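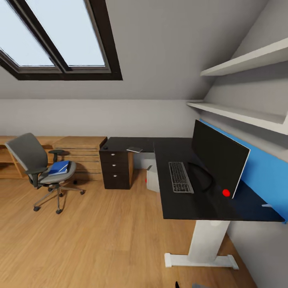

The Attic Question

Every June the Mapplebeck neighborhood association receives the same letter in different handwriting. The writer has an attic. The attic has Christmas decorations in it and a bird cage from a previous marriage. The writer would like to know whether a person could sleep up there, and if so, whether that person could be their son-in-law.

We have printed answers to this letter before, and they have mostly been ignored. I am going to try again, having now spent two summers and one very long winter turning my own attic into a room, and having come out of it with a bad shoulder and opinions.

Start with your head. Stand where you think the bed will go and then get out of the bed, in your imagination, at three in the morning. Most of us on the Treno Street side have roofs that come down to about the knee at the eaves, and the part where a grown adult can stand up straight is a strip along the middle that you will come to think of as the hallway. The town wants a certain amount of ceiling over a certain amount of floor before it will let you call the thing a bedroom. Go to the permit counter and ask. It opens at 9, and the line is shortest on Thursday. Bring a sketch with numbers on it. I brought one without numbers and was sent home like a boy who had forgotten his lunch.

Then there is heat. An attic in July is where the rest of the house sends its complaints. My neighbor Rosine Boyer finished hers before I finished mine, and she told me to spend the money on insulation and skip the nice paint. I spent it on the nice paint. For one whole August I owned a beautifully painted oven, and in September I paid a man to take down the drywall and do what Rosine said. She has been very gracious about this and brings it up only when we have company.

A window in the roof helps a great deal if it opens and somewhat less if it doesn't. It also lets in the sunrise, which in June comes at an hour I had previously associated with airports. Order the shade at the same time as the window. If you wait, the shade for your model will be on back order until the days get short again.

The stairs deserve more thought than they get. Pull-down ladders don't count as stairs to the town, and they don't count as stairs to anybody over 60 either. A real staircase has to land somewhere on the floor below, and that somewhere is currently a closet you like. We gave up the linen closet. The towels now live in the dining room, in a sideboard, and guests have been polite.

On floors, I can report that old boards squeak and that people will sell you any number of products to stop it. I used screws, talcum powder and finally a tube of Bostik adhesive under the worst of the loose trim. The squeak has moved four feet to the left. I know exactly where it is and step over it. The son-in-law does not know where it is, so we always know when he's up.

As for cost, I set aside $1000 for what I wrote down as "surprises." The first surprise was a wasp nest, the second was the wiring, and the envelope was empty before we got to the third. Gudon Lumber on the county road will deliver to the curb for free, and the curb is two flights and a turn from where you need the stuff. Measure the turn. A full sheet of drywall will not make it around mine, a fact I established with the first sheet and confirmed with the next 4.

Anyone who still wants to go ahead is welcome to come and look at ours on a weekend afternoon. Call first. Wear flat shoes, and duck when I say duck.

We'd also like to find a home for the bird cage.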